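Section 3. Placing and starting your Osilness dehumidifier

Read this section before you plug the unit in. It covers the choice of room, the first run, the water tank and the drain hose. Cleaning and storage are dealt with in Section 4.

Before you start

The unit must stand upright for nine hours after delivery before it is switched on. If it has been carried on its side, even for a short trip in a car, start the nine hours again from the time you stand it up.

Check that the box holds the unit, the drain hose, the hose clip and the spare air filter. If any part is missing, contact Divell, who handle parts and returns. Keep the box until the first run is finished.

Caution: do not lift the unit by the tank handle. Use the grips on both sides.

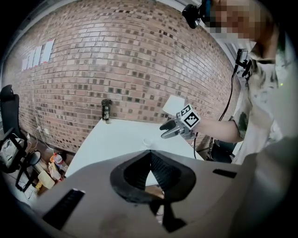 ROOMS WITH BARE BRICK

Brick takes in moisture and gives it up slowly. In a room with unplastered walls the reading on the display will fall during the first day, then often climb again overnight. This does not mean there is a fault. Leave the unit on the Steady setting and judge the result after a week.

1. Choose a position on a firm, level floor. Thick carpet can block the lower air inlet.

2. Leave a clear gap of 440 mm between the back of the unit and the wall. On a curved wall, measure from the part of the wall that comes closest.

3. Move curtains, coats and loose paper away from the air outlet on top.

4. Keep the unit away from radiators and out of direct sun. Warm air blowing on the sensor will give a false reading.

5. Close the windows and any outside doors. Inside doors may be left open if you want to dry more than one room, but the unit will take longer.

Note: furniture that stands tight against a brick wall can hide a damp patch. Pull tables and shelves out by a hand's width while the room is drying, and look behind them now and then.

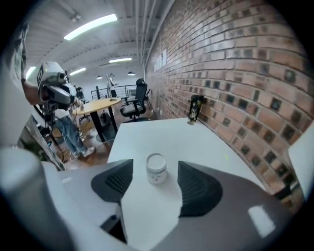 White tabletop and small lidded jar, with the brick wall beyond.

First run

6. Slide the tank out, check that the float moves freely, and slide it back until it clicks. The unit will not start if the tank is not fully home.

7. Plug into a wall socket. Do not use an extension lead or a timer plug.

8. Press Power. The fan starts at once. The compressor starts after a delay of three minutes, and you will hear a low hum.

9. Press Mode until the light beside Steady comes on.

10. Set the humidity you want with the up and down keys. For living rooms and workrooms, start at 55 per cent and lower it only if the windows still mist over in the morning.

A faint smell of warm plastic is normal on the first run and should clear the same evening. If it does not, switch off and call Divell.

If you turn the unit off and on again, the delay is repeated. Pressing Power several times will not shorten it.

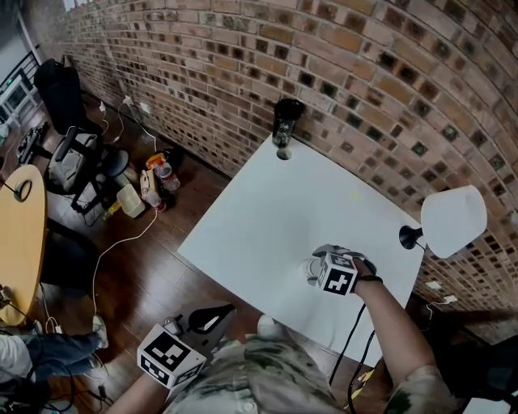
Small things left out in a damp room need some thought as well. Cardboard, leather and unsealed food suffer first. Paper labels lift at the corners. Put what you can in containers with a tight lid until the display has stayed at your chosen figure for several days.

Lamps and other mains items may stay where they are, provided that their leads do not run under the unit or across the air inlet. Do not stand anything on the top grille, including cups.

Emptying the tank

11. When the red light shows, the unit stops by itself. Wait for the fan to stop before you touch the tank.

12. Pull the tank forward with both hands and pour the water into a sink or drain. It is not fit for drinking, for pets or for use in a steam iron.

13. Wipe the tank lip with a dry cloth and slide the tank back in.

In November and the months after it, a cold brick room may fill the tank more slowly than you expect. Cold air holds less water. If frost forms on the coil, the unit will go into defrost and the fan will run alone for a while. Leave it to finish.

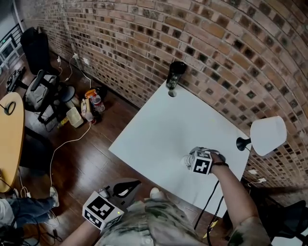
Fitting the drain hose

14. Switch off and unplug the unit. Remove the tank.

15. Pull out the rubber plug at the back and keep it somewhere safe. You will need it if you go back to using the tank.

16. Push the hose on to the outlet as far as it will go and tighten the clip.

17. Run the hose downhill to the drain. It must not rise at any point, and the open end must not sit under water.

18. Refit the tank, plug in and start as in step 8. Look at the joint after an hour for drips.

Caution: water left standing in a looped hose can run back into the unit.

Air filter

Check the filter after the first 100 hours of use. Brick dust will clog it sooner in a room where the walls have been brushed or repointed. Rinse it in cool water, let it dry fully and put it back with the tab facing you. Spare filters are sold by Nadgate under part number 9-440.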